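Requena open day: PC disassembly cell
Category: Automation > Site visits and demos
Last updated: May 31, 2022

cleklow_bench wrote:
Went round the Wutell disassembly cell this morning. Tower on its side with the panel off, one arm, drive held on its narrow edge by the gripper. They quoted 84 towers a shift. Notes to follow.
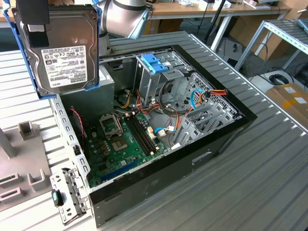 Hefin Gough wrote:
Is 84 with screws or without? Drive screws are most of the job on older cases. I'd want that figure split before comparing it with a manual bench.

cleklow_bench wrote:
Without. Screws come out at a manual station upstream. Cycle for the drive alone was given as 19 seconds.

Chak-lun Kwan wrote:
Then it's a pick, and 19 is slow. Our Weltent cell does a pick in 13.

Hefin Gough wrote:
From a fixed tray, though? Loose power and data leads across the case are a different problem. I'd accept 19.

Chak-lun Kwan wrote:
Fair on the leads. I still don't see the case for it with a person upstream anyway. Did they give a rate for failed grips?

cleklow_bench wrote:
Up to 2 per cent. No log shown. I've asked for it.

5 replies | 3 shares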